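From: Eulalia Alarcón
To: robotics-club list
Date: 08/10/2020
Subject: Re: Box folding, where are we?

Hi all,

Kaiwen Ye wrote:
> Has anyone had a go at the carton task since September?
> I can't make Saturday and I'd like to know what to work on
> at home. Also, are we still naming the arms?

Yes, yes and yes! So-yul and I had the bench for a whole evening and it was brilliant. We've gone over to the flat die-cut blanks, so both arms have to share the work — one steadies, the other brings up a flap. I find it hard to stop watching. Three views from the evening:

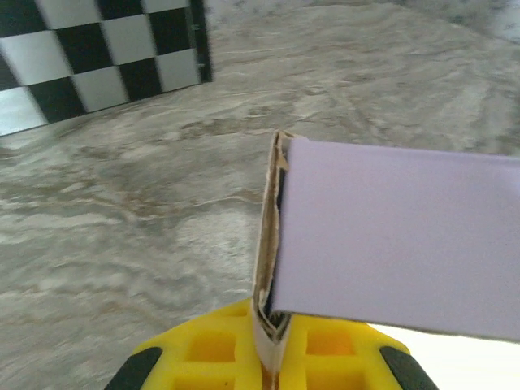
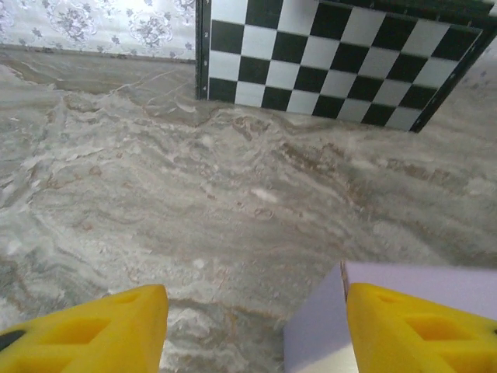
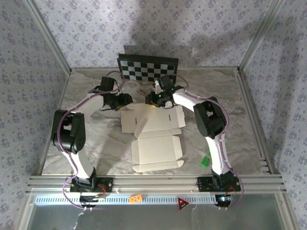 First two: wrist cameras. Last: the whole bench, with the blank laid out between the arms.

Kaiwen, if you want something for home, please look at the grip check. At the moment our script only asks whether the jaws have stopped closing, and I'd love it to tell a thick folded edge from a single layer of card. So-yul has 148 logged grasps, and 60 of them are labelled already. She'll share the folder if you ask her nicely.

Deok-su wants to redo the camera calibration before we change anything else, so please leave the checkerboard where it stands until he's been in. He's also writing up how the two arms take turns, and his first draft is really good (eight pages, with arrows everywhere).

As for names, the vote so far is Honska for the left arm and Pan for the right. Yannick is still holding out for Nurnura. You've got until the next meeting to change our minds!

Eulalia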